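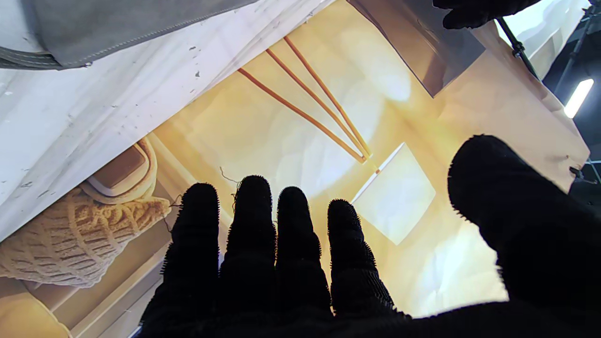 Teaching by hand, teaching from across the room
Speaker notes, Évan Courtois
Talk slot: 25 minutes plus questions. Clicker is in the side pocket. Water.

Slide 1. Title
Say name, say Podholm, move on. The last talk will have covered what the company does.
Ask for hands: who has trained a new person at a bench? Who has trained a robot? Keep the first group in mind for slide 4.

Slide 2. Two ways to show a task
Kinesthetic teaching: you hold the arm and move it through the job. The joints go slack, you push, the robot records.
Teleoperation: you stand somewhere else with gloves or a leader arm and the robot copies you.
We started with the first on the Dedel project and moved to the second on Collet. Explain that the change was about hands. You can push an arm around by the wrist. You can't pose four fingers and a thumb at the same time and also hold the arm.

Slide 3. What the wrist camera gets
Pause here and let people look.
The hand takes up a large share of the view. Fingers at the bottom, thumb up the right side. The policy learns from this, so the operator should be able to do the job from this too. Our rule on Collet: if the operator can't finish the task on the wrist view and the head view alone, we don't keep the recording.
Mention the gloves. Fuzzy black fabric, and the fibers stick out all around the edge of each finger. Fingertip outlines are soft in the image. If you change gloves halfway through a data set, write it down.
Mention light. Warm light on one surface and a bright white fixture in the same view. Exposure shifts when the wrist turns. Lock it before the session.

Slide 4. The operator
Back to the people who raised their hands. Good bench trainers make good operators. They go slowly at the point of contact and quickly everywhere else.
Common faults in the first week:
Stopping in mid-air to think. The robot learns to stop in mid-air.
Fixing a bad grasp with the other hand every time.
Looking at the real table over the top of the screen. Turn the chair around.

Slide 5. Numbers
3,969 demonstrations recorded on Collet. 2,390 kept.
Someone will ask what happened to the rest. Most were dropped for the view rule on slide 3. The next biggest group was tracking loss in the thumb. Don't go into the thumb unless asked, it takes ten minutes.
First usable policy on a single task came at 100 kept demonstrations. It was a very easy task. Say so.

Slide 6. By hand still has a place
Use it for approach paths, for tight spaces, and for anything where you need to feel the resistance. On Dedel we taught the drawer pull by hand in 7 takes and never went back to it.
Downside: your own arms and sleeves end up in the camera. Stand behind the elbow joint if the cell allows it.

Slide 7. Soft things
Cloth and knitted items take the most operator time. Loose threads catch on the glove fibers. Check the fingers between takes and restart the take if something is hooked.
Skip this slide if past the 18 minute mark.

Slide 8. Gendano
Our labeling tool. One sentence only: operators mark good and bad takes themselves, right after recording, before the next reset. Marking at the end of the day gave us worse labels.
No demo. The demo needs the office network.

Slide 9. What we would change
Two shorter sessions a day per operator in place of one long one.
Write the task card before the first recording and read it aloud.
Same reset position every time for the robot, different position every time for the objects.

Questions
Likely: cost of the gloves (refer to the hardware talk), force feedback (we don't have it, we want it), left-handed operators (works fine, calibrate both sides).
Leave contact slide up.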